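首页 > 产品 > 电脑维修与翻新设备 > Staltell 台式机拆装工作站

Staltell 台式机拆装工作站
供应商：Ustar
适用场合：整机翻新、部件回收、小批量改配、售后返修
页面更新：2023年6月28日

产品简介

Staltell 是一套放在维修车间里用的台式机拆装工作站，由一台六轴机械臂、一把两指夹爪、一张铝型材工作台、一套零件定位座和一台控制柜组成。机箱侧放在台面上，开口朝上，机械臂从上方进入机箱，按程序取放内存、扩展卡、硬盘和处理器。前后的工作，包括开侧板、清灰、理线、拧散热器、贴标签、上电测试，仍由操作员完成。

翻新车间里的台式机型号杂，批次小，同一批货里往往混着几种主板。过去这类活全靠人工，原因是专机改一次型号的费用比一整批机器的利润还高。Staltell 按“一个人加一台机械臂”的方式设计，换型号时更换定位座、调出对应程序即可，机械部分不用改。

本页面介绍设备的组成、工作流程、安装要求，以及上线以后车间里的岗位和排班通常会有哪些变动。最后一部分内容由我们在现场安装和回访时整理，主要来自 Geerts 公司设在 Prarkdale 的翻新车间。采购负责人和车间主管在询价时问得最多的也是这一部分，所以写得比一般产品页长。

主要组成

机械臂
六轴，安装在工作台后方的立柱上，工作时自上而下伸入机箱。关节外可加装布套，防止灰尘和断线头落进关节缝隙。布套可以拆下清洗，清洗时请勿使用柔顺剂，残留物会让布面发滑，固定带容易松脱。

夹爪
两指平行开合，指尖可更换。标准指尖用于内存和扩展卡，窄指尖用于机箱内空间较紧的位置，处理器另有专用指尖。夹持力在程序里按部件分别设定，操作员登录后可以查看，修改需要工艺员权限。

工作台
铝型材台面，带通长槽，定位座和机箱挡块用螺栓固定在槽里。台面高度787毫米，坐着或站着操作都够得到机箱底部。如果车间习惯全站立作业，请在订货时注明，我们改配加高脚。

零件定位座
浅灰色塑料件，每种部件有各自的槽位。硬盘立放，内存横放，扩展卡竖直插在窄槽里，处理器平放在浅槽内。定位座是换型号时唯一需要更换的硬件，背面有编号，与程序编号一致。装错定位座时，系统会在开始动作之前提示。

控制柜与操作屏
控制柜放在台下或台侧。操作屏可左右移动，界面为中文或英文。屏上显示当前步骤、下一步骤和需要人工处理的事项，字号可以调大。

规格

机械臂轴数：6
夹爪形式：两指平行
台面高度：787毫米
工作站净重：147千克（不含控制柜）
可保存程序：200个
机箱放置方式：侧放，开口朝上
换型方式：更换定位座，调用程序
供电：单相，车间普通插座即可，需独立空气开关
气源：不需要
界面语言：中文、英文

工作流程

一台机器从进站到出站的顺序如下。各车间会按自己的习惯调整，人工步骤放在前面还是后面影响不大，但机械臂动作期间操作员的手不能进入机箱区域。

操作员先扫描机身条码，系统调出对应程序。如果条码磨损或者是新型号，可以手动选择，也可以标记为“人工处理”，机器转到旁边的普通工位。

接着拆下侧板，把机箱侧放在台面上，靠紧挡块。需要拆散热器的，在这一步拆掉，擦净旧硅脂，再扳开处理器压杆。线束挡住内存槽或扩展槽时，要先拨到一侧。我们提供软质扎带，比硬扎带好解，也不会划手。

操作员退到黄线外，按下启动按钮。机械臂先对机箱位置做一次校准，再按程序逐件取放。拆解程序从机箱取件放入定位座，装配程序方向相反。两种程序可以接在一起用，例如先取出旧内存，再换上新内存。

动作完成后屏幕变绿，操作员检查一遍，合上内存卡扣和处理器压杆，接线，装回散热器和侧板，送去测试。遇到阻力超过设定值的情况，机械臂会停下，屏幕上显示停在哪一步。此时由操作员判断是部件卡住、位置偏了还是部件本身变形，处理后选择继续或跳过。

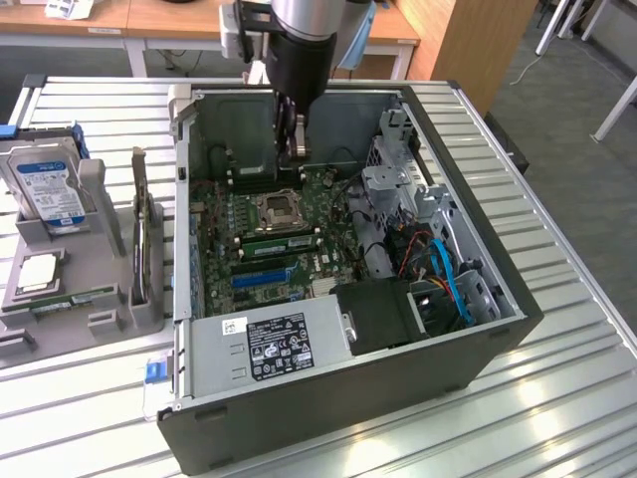

插接动作对力的要求比搬运高得多。内存条两端要均匀受力，用力不匀时一端先到底，另一端翘着，测试时才发现不识别。人工操作靠手感，熟手很少出错，新手头几周出错较多，班次末尾的出错率对谁都会上升。机械臂每次按同样的路径和同样的力下压，到底后再退回，力的曲线存入记录。返修时可以按机身条码查到当时每一件的插入曲线，测试工位用它判断先查内存还是先查主板，省掉一轮替换试验。

需要说明的是，曲线正常只代表部件插到了位，不代表部件是好的。测试工序不能因此取消。我们见过有客户在上线后把测试时间压缩，结果返修率反而上去了，后来又改了回来。

哪些活交给机械臂，哪些活留给人

适合机械臂的活有几个共同点：位置固定，动作重复，对力有要求。内存、扩展卡、处理器、三点五英寸硬盘都属于这一类。

线束目前不建议交给机械臂。电源线和数据线每台走向都不一样，旧机器的线又硬，拨开一根会带起另外几根。人用两根手指就能处理，机械臂要花的时间长，还容易把接头扯松。

清灰也留给人。散热片和电源风口的积灰程度差别很大，有的吹一下就行，有的得用刷子。清灰建议在单独的隔间做，不要在工作站上吹，灰尘会进到台面槽里，时间长了螺栓不好移动。

外观分级同样由人判断。划痕、掉漆、卡扣断裂，各家客户的标准不同，同一个客户在不同季度的标准也不同。

拆螺丝可以选配电动批头模块，但请先看一下自己的来料。如果滑丝和混用螺丝的比例较高，装了模块以后停机会很频繁，还不如手工。

上线后车间里的变化

以下内容以 Geerts 在 Prarkdale 的车间为主。这个车间原来是一排人工工位，每个工位一个人从头做到尾，后来在其中一段装上了 Staltell。其他客户的情况大同小异，不同的地方会单独注明。

岗位的划分
原先一个操作员负责一台机器的全部步骤。装上工作站以后，靠近工作站的几个人分成了备机、看机和收尾三种活。备机负责扫码、开侧板、拨线。看机负责启动、处理停机。收尾负责检查、接线和合盖。分工刚定下来时，看机的人最容易无聊，备机的人最忙。车间试过让每个人固定做一种，后来改成每半天轮换一次，轮换表贴在工作站侧面。轮换以后，三种活每个人都会，有人请假时也好顶班。

手和肩
内存和扩展卡的插拔对拇指和手腕的负担比较大，做久了的人大多有体会。这一部分动作转给机械臂以后，操作员每班用手指下压的次数明显减少。搬机箱的次数没有减少，塔式机箱还是要从推车搬到台面，再从台面搬走。如果来料以大机箱为主，建议同时配一张与台面等高的滚筒台，让机箱推过去就行。这张滚筒台不在标准配置里，可以向我们订，也可以自己焊一个。

节奏
人工工位的节奏由人自己掌握，快慢可以在一天里匀开。工作站旁边的节奏则受机械臂影响，备机跟不上，机械臂就空着，主管看到屏幕上的等待时间，容易去催人。我们建议不要把等待时间当作考核项目。操作屏默认不显示个人等待时间，只在工艺员页面里可以看到整站的统计。有需要关闭统计的客户，可以在设置里关掉。

Prarkdale 车间在工作站前加了一段缓存架，备好的机箱先放在架上，备机的人可以提前做几台再歇一会儿。缓存架占地方，但车间反映用下来比较顺手，机械臂的等待也少了。

休息时间
机械臂不休息，人要休息。午休时是否让机械臂继续运行，各家做法不同。我们的建议是停。无人看管时发生停机，回来以后机箱里停着一只夹爪，处理起来反而更花时间，而且操作员回来的第一件事就是处理故障，对下午的状态没有好处。

技能和工资等级
会写程序的人需要从车间里培养。新增一个型号，要先量机箱，定挡块位置，再用手拖动机械臂记录几个点，设定夹持力和下压力，试跑，最后存档。对有维修经验的操作员来说，学起来并不难，难的是判断下压力设多大合适，这正好是熟手比较擅长的。Geerts 在车间里设了工艺员一职，从操作员里选，单独定级。我们在培训时会建议客户把这件事在上线之前就讲清楚，包括谁可以报名、培训算不算工时、拿到证书以后待遇怎么变。等设备装好再谈，操作员会觉得多学了一样东西却没有说法，积极性不高。

人数
询价时经常被问到一套工作站可以省几个人。我们不在产品页上给出这个数字，因为它取决于来料。型号集中、批次大的车间，同样的人可以多做一些机器。型号很杂的车间，产量变化不大，变化主要在返修率和手部负担上。Prarkdale 车间上线以后没有裁减岗位，多出来的人手转到了测试和外观分级，这两处原来一直积压。各家情况不同，请不要把它当作承诺。

新员工
以前新员工要先跟着熟手学插拔，过一段时间才能独立上工位。现在新员工一般从备机开始，开侧板、认部件、拨线，同时能看到机械臂怎样取放。好处是上手快，坏处是手工插拔的机会少了，遇到停机时不知道怎么处理。我们建议保留至少一个全人工工位，新员工定期轮到那里做几天。工作站保养期间，这个工位也能顶上。

噪声和空间
机械臂运行的声音不大，主要噪声来自控制柜风扇。控制柜放在台下时，坐着的操作员会觉得腿边有热风，夏天不太舒服，可以在订货时加长线缆，把控制柜移到台侧或墙边。工作站周围要留出退让区，原来紧挨着的工位可能需要挪动。挪工位之前，最好先和坐在那里的人商量一下灯、插座和工具挂板的位置，这些小事在回访时被提到的次数比机械臂本身还多。

安装要求

地面要平整，普通水泥地或地毯地面都可以。铺地毯的房间请在工作台脚下加垫板，否则校准结果会慢慢偏移。工作站净重147千克，一般楼板没有问题，老厂房的夹层请先确认承重。

照明以均匀为好。铝台面会反光，灯的正下方容易在台面上形成亮斑，对机械臂没有影响，但操作员看久了眼睛累。可以把灯向一侧移开，或者在台面空余部分铺防静电垫。垫子不要盖住挡块和定位座的安装位置。

防静电措施按车间原有规定执行。工作台带接地端子，操作员照常佩戴腕带。机械臂夹爪指尖已做接地处理，更换指尖后请用表测量一次。

标准安装需要两天。第一天就位、接线、校准，第二天用客户自己的机器建立几个程序并试跑。请提前准备好最常见的几种型号，每种至少两台，其中一台允许在试跑时损坏。

培训

操作员培训在现场进行，半天，内容包括启动、停机处理、急停和复位、更换定位座、日常清洁。所有在工作站附近工作的人都应参加，包括不直接操作的。推车经过的人也需要知道黄线的含义。

工艺员培训两天，内容包括新增型号、设定力值、读取曲线、备份程序。参加者最好有台式机维修经验，不要求会编程。培训中使用客户自己的机器，结束后留下的程序可以直接投入使用。

夜班人员的培训请单独安排。曾有车间让白班教夜班，传了两轮以后，复位步骤少了一步，夜班每次停机都要等到早上。现在我们的报价里默认包含一次夜班培训。

安全

机械臂带碰撞停机功能，运行速度在人工拆装模式和自动模式下不同，自动模式下操作员应在黄线外。工作台两侧各有一个急停按钮。光栅为选配，如果工作站旁边是通道，请选装。

以下情况请先按急停再处理：部件掉进机箱；线束缠住夹爪；机箱离开挡块；屏幕黑屏。

不要用手去扶正在移动的部件。熟手看到内存条有点歪，会本能地伸手去拨一下，培训时会反复练习这一点。部件放歪了，机械臂自己会停，损失的最多是一条内存。

侧放的机箱有时边缘锋利，尤其是旧机器的硬盘架和后挡板。备机和收尾时请戴防割手套，接线时如果嫌手套碍事，可以换薄款，不建议不戴。

保养

每班：用无绒布擦拭指尖和定位座槽位，清理台面槽里的螺丝和碎屑。螺丝掉进槽里很常见，工作站附带一根磁棒。

每周：检查定位座是否松动，检查布套固定带，备份程序。

每月：运行一次校准程序，更换控制柜滤棉。灰尘较大的车间应缩短更换间隔。

每年：由我们的工程师上门检查一次，建议安排在10月，避开年底的出货高峰。上门检查当天工作站停用大半天，请提前把人员排到人工工位。

指尖属于消耗件，磨损以后夹持会打滑，曲线上表现为下压前有一小段抖动。看到这种曲线就该换指尖了，不用等到掉件。

常见问题

能处理小机箱和一体机吗？
小型机箱可以，需要窄指尖，部分型号的内存槽被硬盘架挡住，要先手工拆下架子。一体机和笔记本目前不支持。

主板上处理器插座的针脚会不会被碰弯？
处理器放入时走竖直路径，下放到插座上方后减速，接触力超过设定值即停。来料时针脚已经弯的，机械臂判断不出来，请在备机时看一眼。这一步建议写进作业指导书，不要靠口头交代。

散热器和导风罩在不在，会影响程序吗？
会。同一型号带导风罩和不带导风罩要存成两个程序，否则机械臂可能按空旷路径移动而碰到罩子。程序名里请写明。

一个人能看两套工作站吗？
技术上可以，两套相对摆放，人在中间。我们接触到的车间里，试过的人普遍觉得来料整齐时没问题，来料杂的时候两边同时停机，很被动。建议先用一套，做顺了再定。

程序存满了怎么办？
工作站本机可存200个程序，超出的可以导出到车间电脑，需要时再调回。长期不用的型号建议导出，列表短一些，手动选择时不容易点错。

操作员不愿意用怎么办？
先问清楚原因。回访时听到的理由有担心岗位、站位变挤、停机复位太麻烦、屏幕字太小，还有看机时不能坐。后面几项都能改。担心岗位的，需要由公司来答复，我们的工程师不会在现场替客户表态。试用期里让操作员参与决定缓存架和工具的摆放，比开会讲解有用。

车间已有的生产管理系统能接吗？
可以导出表格，也可以通过接口读取条码、步骤和曲线数据。个人账号信息默认不导出，需要导出时由客户管理员打开，并请事先告知员工。

保修期内指尖算不算？
不算。指尖、布套、滤棉和扎带为消耗件。

可选配件

窄指尖套装
处理器专用指尖
电动批头模块
等高滚筒台
双层缓存架
光栅及支架
加高脚
加长控制柜线缆
空白定位座（客户自行加工）
备用布套

供货范围

标准配置包括机械臂及立柱、两指夹爪、标准指尖两副、铝型材工作台、定位座两块（型号由客户指定）、控制柜、操作屏、磁棒、无绒布一包、中文说明书、黄线地贴。不包括滚筒台、缓存架和照明。

试用与订货

有意采购的车间可以申请试用。试用前请填写来料表，列出最近一个月处理最多的型号、是否带导风罩、硬盘数量和安装位置、常见的改配内容。我们按来料表准备定位座，试用期间由一名工程师驻场。

来料表请由车间里实际做活的人填写或核对。采购部门填的表，型号通常是对的，线束走向和硬盘架的情况往往缺失，工程师到了现场还得重新准备。

试用结束后，Ustar 提供一份书面记录，内容包括各型号的完成情况、停机原因分类和建议的工位布置图。记录交给客户，由客户自行决定是否在车间内公布。

订货时请注明：台面高度、控制柜位置、界面语言、定位座型号、夜班培训人数。

相关产品：Staltell 定位座（按型号）｜Staltell 指尖｜等高滚筒台｜维修工位照明
资料下载：说明书｜来料表｜定位座加工图｜轮换表模板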